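Lasura Street Toy Library — minutes, 11 June 2019

Present: Shona Baird (chair), Calum Ogilvie, Idun Rønning, Emiliano Segura (notes). Apologies: Miłosz Krawczyk.

Last minutes. Read, agreed. Calum's name spelled wrong again, fixed.

Money. 1,406 in the account. 325 of that set aside for shelving, rest is general. Shona to ask Futonthorpe if the shelf quote still stands, it dates from January. No answer to the last two emails — Calum will phone.

Leaflets. 500 printed, most still in the hall cupboard. Idun taking a bundle to Brukham on her way home. Agreed no reprint until teh opening hours are settled.

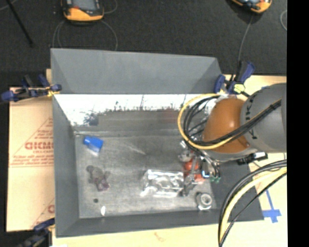
Sorting of returns. Long talk on this. Idun wants soft toys kept apart from hard ones from the start, Calum says one big bin and sort later is quicker. Shona pointed out that later never comes. A grayish-brown soft toy on the same bare floor as a blue bottle-shaped thing is just what Idun means — soft ones need washing, hard ones only a wipe. Agreed: two bins, soft and hard, labels on both. Small pieces go in a tub with a lid. Calum not keen but will go along with it. Scratched bins OK to keep using, sharp edges not.

Washing. Idun has the soft toys till the end of the month. Mesh bags needed, Emiliano to buy. Anything with a battery pack goes to Calum first.

Missing parts. Wooden train set back without the bridge. Borrower says it never had one. Left at that, note put in the box.

Keys. Miłosz still has the spare set. Shona to get them off him before the summer closure.

AOB. Kettle. Calum to bring his old one in the meantime.

Next meeting date to be circulated. Closed early, hall needed for for choir.

Recent items
Summer opening hours
How to borrow a large toy
Shelf appeal update
Minutes archive

This site uses cookies to remember your settings. Accept | Manage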